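Robot Learning Lab, Week 4 handout: collecting demonstrations

Last week we talked about what a policy does with demonstrations once it has them. This week is the part I like more, which is making them. By the end of December each team should have a set of episodes that somebody else could train on without having to call you up and ask what you meant.

A quick reminder of the setup. Our dish-clearing set is called Moschos (the name stuck before I got here), and the episodes live on the Nellance server. An episode is one attempt at one instruction, start to finish, with the joint positions and all the camera streams saved together. The first round gave us 2,712 episodes, and we kept all but 643 of them. Most of the ones we threw out had perfectly good driving in them - the instruction typed in at the start just didn't match what the arms went on to do. So type it, read it back, then move!

Plates are where I want you to spend your first hour. With two arms you have a choice to make at every grasp, and people make it differently, and the model then has to learn from all of you at once.

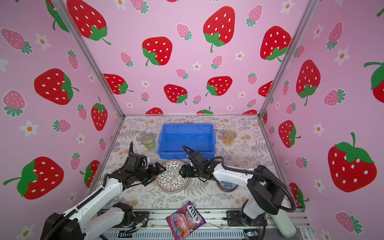
Kurham asked whether we should all agree on one way to grasp a plate, so the data comes out cleaner. Good question, and I go back and forth on it. For a small set, yes, pick one strategy and stick to it, or the model may average two good grasps into one bad one. For a set our size I'd rather have some spread, as long as each episode commits to one plan. What hurts is changing your mind halfway and hovering there for 8 seconds. If that happens, stop, mark the episode and start again.

Now, recoveries. A slip that you fix is worth keeping! Half of what a robot needs to know is what to do when the dish isn't quite where it wanted it, and you can't teach that with perfect runs. Tag it "recovered" and leave it in. Dishes close together or overlapping are great for this, and so are bowls on their sides, so please don't tidy everything into neat rows before you press record.
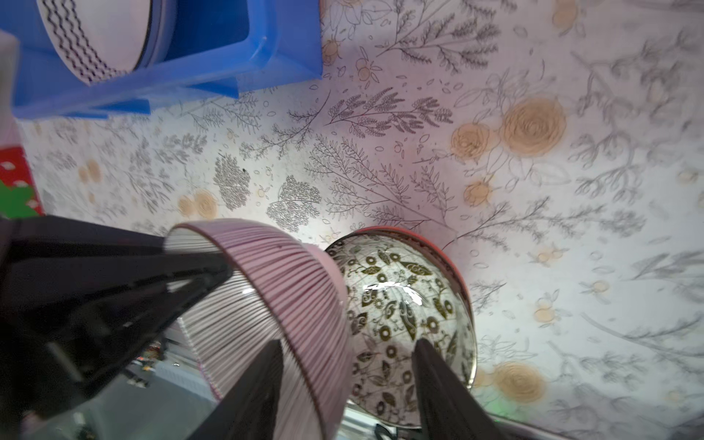 Vary the start, too. Swap the cups, turn the bin, move things a hand's width, change the cloth or the walls between batches. The Mokdale subset has 778 episodes with almost the same layout in every one, and the policy we trained on it reached for where the plate used to be.

For next time: read the labeling notes, record your first batch, and bring one episode you weren't sure whether to keep. We'll go through those together at the start of class.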